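Bench notebook — December 7, 2025 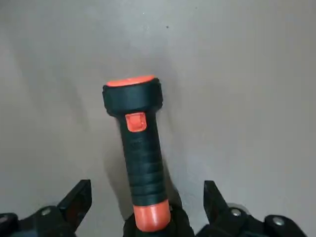 Spent a long and rather pleasant afternoon on the flashlights for the cellar shelf, with Serena keeping me company for the first half. I'd wanted to settle which one stays by the door, and I keep coming back to the black one with the orange ends. The orange slide switch sits just below the head, so my thumb should find it without much hunting, and the ridges on the grip ought to suit Ermanno, who is forever in work gloves. My spare from Drarnell is rated at 200 lumens, plenty for reading labels down there.

Still to do: fresh batteries, and a hook at shoulder height — Lucimara, if you have one left over, I'd be very grateful.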